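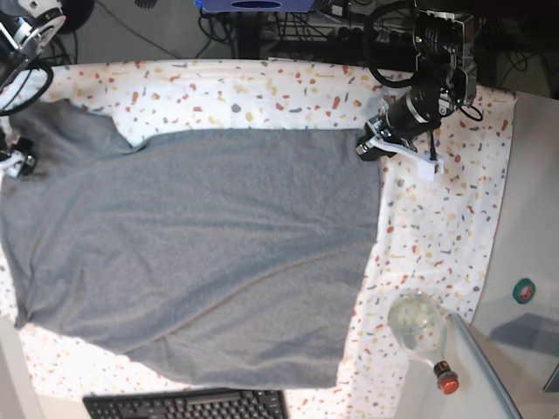 TOTDEN — Jurors in the Bomar warehouse theft trial will return to the Inham County courthouse on Monday to begin a second week of deliberations, after sending the judge four written questions and asking to hear part of the testimony again. Two of the questions dealt with clothing. A night clerk told the court that the man she saw at the loading dock wore a gray short-sleeved T-shirt, much like the one spread out on the speckled tablecloth at the top of this page, and the defense has argued that half the men in Totden own one.

Kristof Groen, a former shift supervisor at Bomar, is charged with burglary and grand theft. Prosecutors say he used a copied key to enter the warehouse on three nights in February and took 108 cartons of small appliances, which were later sold out of a rented garage on De Bruijn Street. He has pleaded not guilty.

The jury first asked whether the clerk's description had been written down on the night of the last break-in or added to the police report later. The judge told them to rely on the exhibits and their own memory of the testimony. They then asked to hear the clerk's cross-examination again, and a court reporter read it aloud on Thursday afternoon. The reading took 50 minutes. Groen sat with his hands folded and did not look toward the jury box.

The other two questions were about the time records. Bomar's door system logged 231 entries over the three nights, and the defense says 14 of them carry the wrong hour. A company technician agreed under questioning that the clock had been reset once that month but said the reset came after the last theft.
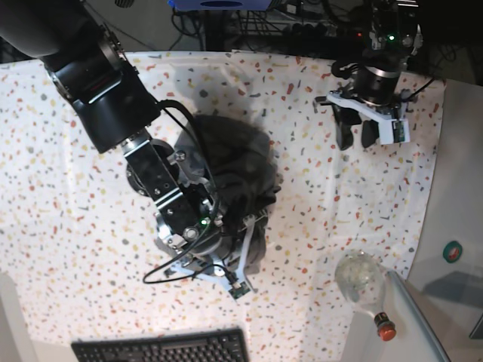
Defense attorney Riet Mertens asked for a mistrial on Friday morning, saying the jury's notes showed it was stuck on a single witness. The judge denied the request. No note has said that the jurors are deadlocked, he said, and questions about evidence are a normal part of deliberation.

"They are reading everything, and that is what we asked them to do," Mertens told reporters outside the courtroom. "I still think the identification should never have gone to them."

The prosecutor's office declined to comment while the jury is out.

Testimony lasted nine days. Jurors have 153 pages of door records with them, along with photographs of the garage and a set of receipts. A buyer who testified for the state said he paid Groen $200 in cash for two cartons. Mertens pressed him on a plea agreement in a separate case, and he admitted that he had picked Groen's photo only on the second try.

One juror was excused on Wednesday for a medical appointment that could not be moved. An alternate took the seat, and the panel was told to start its discussions over.

Deliberations resume at 9 a.m. in Courtroom 2. If convicted on all counts, Groen faces up to eight years in prison. He remains free on bond.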